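OMDEN NEIGHBORHOOD ASSOCIATION
Minutes of the Regular Meeting, 27/05/2019

The meeting was called to order by the Chair, Aled Dafis. A quorum was present. The minutes of the previous meeting were approved as submitted.

1. Finances
The opening balance was $1851. Payments of $617 for hall rental and $558 for printing were approved. The Chair asked that invoices reach the Secretary before each meeting.

2. Lloyd Street Crossing
The Secretary read the city's reply to the letter sent in February. The city will repaint the crosswalk but has declined to install a signal. Members objected to the lack of a start date. It was moved, seconded and carried that a second letter be sent.

3. Fall Supper
The supper will again be held in the Bindo Room. Seating will be at six tables.

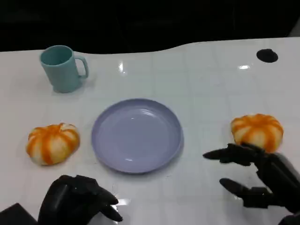
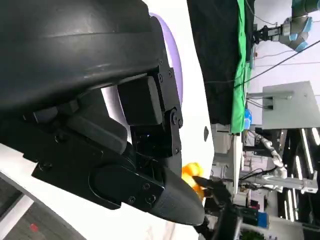 Members bringing hot dishes are to label them with their name and a list of ingredients. A motion to raise the ticket price failed. Raltulex Printing will be asked to quote for tickets and posters.

4. Storm Drains
Two drains on the north side of Lloyd Street remain blocked. The Secretary will report them again and request a case number.

5. Other Business
A member asked whether the newsletter could be sent by email. The matter was held over to the next meeting.

There being no further business, the meeting was adjourned.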